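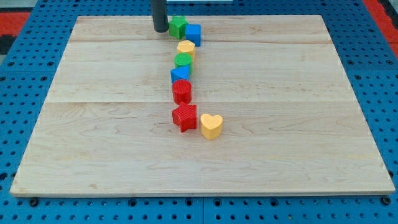
Figure 1. Block set on the maple-toned board, finger at the far end of the line.

Lab 3: Comparing Two Fingertips on Mixed Shapes
Handout revised 29 Oct 2019, M. Mersha

Purpose

You will run the same pick task with the Sovura fingertip and the Morko fingertip and compare the results. The arm, controller and camera position stay the same for both runs. Only the tip changes.

Blocks

The set contains stars, cylinders, a cube, a hexagon, a triangular prism and a heart. Cylinders tolerate error in wrist angle. The cube and the hexagon do not, and a few degrees off will turn the block before it is held. The heart has one pair of usable contact points, across the lobes, and a poor grip there tends to push it toward its point. Tops are textured; this matters for the camera more than for the grip, as fine ribbing can upset edge detection under a low light.

In Figure 1 the green star and the blue cube touch. Treat touching pairs as a separate case in your table. A finger coming down beside one block may shift the other, and the shift must be logged even if the pick succeeds.

Procedure

1. Load the Drurano controller profile for the tip in use. The two profiles have different offsets.
2. Set approach speed to 70 mm/s and drop to 36 mm/s for the final descent.
3. Start at the far end of the line and work toward the near edge.
4. Allow up to 200 ms of settling time before closing.
5. Repeat each line 3 times per tip. Reset the blocks by hand to the marked sheet.

Recording

Log each attempt as held, slipped, turned or missed. "Turned" means the block was lifted but its angle changed before lift — judge this from the camera record, never from memory. Last April's reports mixed turned and slipped, and the two tips could not be separated on the star blocks.

Reading: Sugiyama, course notes, section on contact patches. Bring the Tehrani data sheet for the wrist.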